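Minor-league clubs should stop rating their operations staff by attendance. The measure is easy to collect, it fits in one line of an annual report, and it says very little about whether the people running the club are good at it.

Consider the Urnasberg club, where I kept the books for nine seasons. Average attendance in my last season was 1138. The board treated that figure as a verdict on the general manager, Veerle Nijs, and renewed her contract on the strength of it. I thought the renewal was correct and the reasoning poor. Attendance at a summer collegiate park is governed mainly by weather, the school calendar and whether the visiting team comes from within an hour's drive. A general manager controls none of these. She controls lease terms, the condition of the field, the length of the concession lines, the retention of seasonal labour and the price of a sponsor's sign on the outfield fence.

Those items can be measured. Lease cost per home date is a plain division. Sponsor renewal is a percentage, and ours stood at 70 when Nijs arrived. Seasonal staff who come back for a second summer can be read straight off the payroll. None of it requires new software, although Fondico, the ticketing package the league adopted, will produce most of it if someone fills in the optional fields.

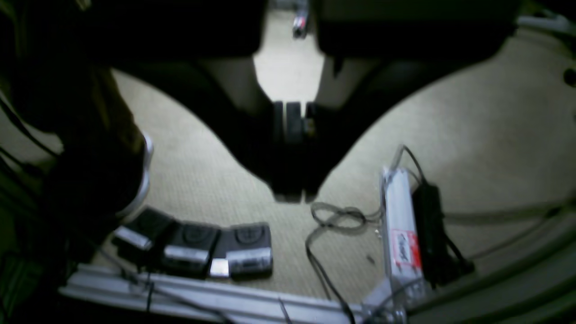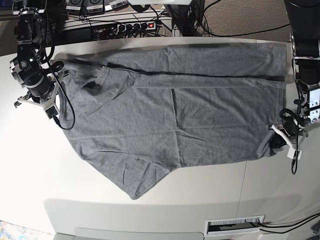
Merchandise is the clearest case of a department misjudged by the gate. Most boards look at gross sales on game day and stop there, and gross sales follow the crowd. The useful figure is margin after leftover stock, and leftover stock at this level is overwhelmingly apparel. A grey short-sleeved T-shirt like the one spread across the white table in the second photo is the base garment of nearly every club store I have audited: heather knit, cheap by the case, tolerant of any logo colour. Ordered well, it clears by the playoffs. Ordered by optimism, it sits in a storage room through January and is written down in spring.

Mizanur Akanda, who ran the store at Gota, ordered in six small lots across the season and accepted a higher unit cost. His gross was ordinary. His write-downs were close to nil, and his margin beat ours in every year for which I saw both sets of numbers. By the attendance standard he was an average employee at a badly attended park.

The usual objection is that owners want fans in seats and should pay for that outcome. I accept the first half. An owner who wants a larger crowd should set a marketing budget and judge the marketing against it, adjusted for rained-out dates. Folding the same number into every senior review rewards whoever happened to be employed during a dry July — and it drives out managers such as Akanda, who left for Yan after two wet summers and a flat salary.

Boards that meet this winter could begin with lease cost, sponsor renewal, staff return and merchandise margin, each reported with the prior year beside it. Attendance can stay in the report as context, on the page with the weather.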